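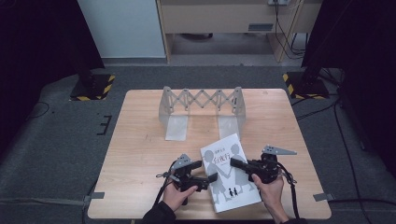 Das Buch liegt vor der kleinen Brücke, die Greifer sind auf beiden Seiten.

Ein Buch vom Tisch nehmen und woanders hinstellen, das mache ich beim Aufräumen ja ständig, meistens mit dem Telefon am Ohr und den Gedanken beim Abendessen. Seit ich mich mit Haushaltsrobotern beschäftige (also seit vier Jahren, die Zeit rennt!), schaue ich mir dabei selber auf die Finger. So ein Taschenbuch ist nämlich gemein: flach, biegsam, und wer es seitlich zu fest drückt, der knickt den Umschlag.

Im April habe ich mir deshalb wieder durchgelesen, was Ornon und Jitis versprechen. Bei Ornon soll das Gerät 3.000 Euro kosten und Regale einräumen, bei Jitis ist man vorsichtiger und redet erst mal nur von Tischen. Mir ist das Vorsichtige lieber, muss ich sagen. Zwei schwarze Finger links und rechts am Buchrand, schön, aber bei mir daheim liegen unter dem Buch noch die Post und ein halber Keks.

Ob Maschinen uns das also schon abnehmen? Ich glaube, in drei Jahren vielleicht den Tisch, das Kinderzimmer noch lange nicht. Über Skuvham schreibe ich beim nächsten Mal, da bin ich noch am Lesen.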